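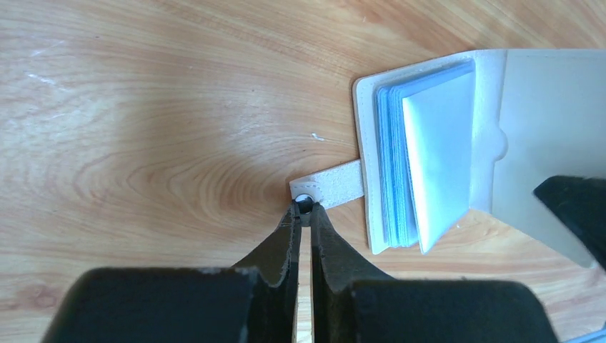

Getting white rings out of a varnished table

Posted 30 April 2022 by Idun Bråten

A white ring means damp has got into the finish and stayed there. A black ring means it has gone through to the wood, and you want a different page and possibly a stiff drink. These steps are for white rings only.

You will need

A hairdryer
Two soft cotton cloths (old T-shirts, minus any zips)
Plain furniture wax
Patience, or a radio

1. Clear the table. All of it, including the post you have been meaning to open since August.

2. Wipe the surface with a barely damp cloth and dry it straight away. Crumbs are surprisingly good at scratching varnish.

3. Set the hairdryer to low and hold it a hand's width from the ring. Keep it moving. Stop after a minute and feel the wood: warm is fine, hot is how you get a second problem.

4. Carry on in short bursts until the ring fades. A fresh one may go while you watch. One that has been there since the last tenants will take several evenings and may only get fainter.

5. Let the table cool completely, then rub in a thin coat of wax, following the grain. Where the grain swirls round a knot, follow it as best you can and accept that you will look silly.

6. Leave it for an hour and buff with the clean cloth.

What about mayonnaise?

People swear by it. I tried it on my Matberg table, left it overnight as instructed, and had a faint ring that smelled of sandwiches.

And sandpaper?

Put it back in the drawer. Start with 2000 grit if you absolutely must, and on the underside, where your mistakes will be between you and the dog.

Fine scratches

Wax softens the look of the shallow ones. If a fingernail catches in it, wax won't help much, and a fruit bowl is cheaper than refinishing.

Coasters are sold in most homeware shops. I own eleven and can find one.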